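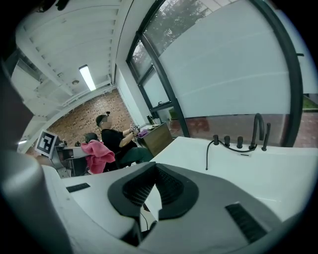

Sándor Barta

Progress in June, Brolley house, bathroom on the garden side.

The white bathtub stands in its place by the window wall, and the black fittings are on the rim: the tall faucet, the hand shower and the three short pieces to the left of them. I ordered the complete set from Zerari and it cost 33 less than in our plan.

The large pane has the frosting, as the family asked. The clear glass higher up remains clear — they want to keep the view of the tree.

Still open is the black hose at the left fitting. I will ask Foulkes how it must be fixed before I close this point. The silicone work is also not finished and needs 3 more visits.

From the grant of 2000 we have spent 336 on this room until now. Please confirm if the second payment can go directly to Allberg.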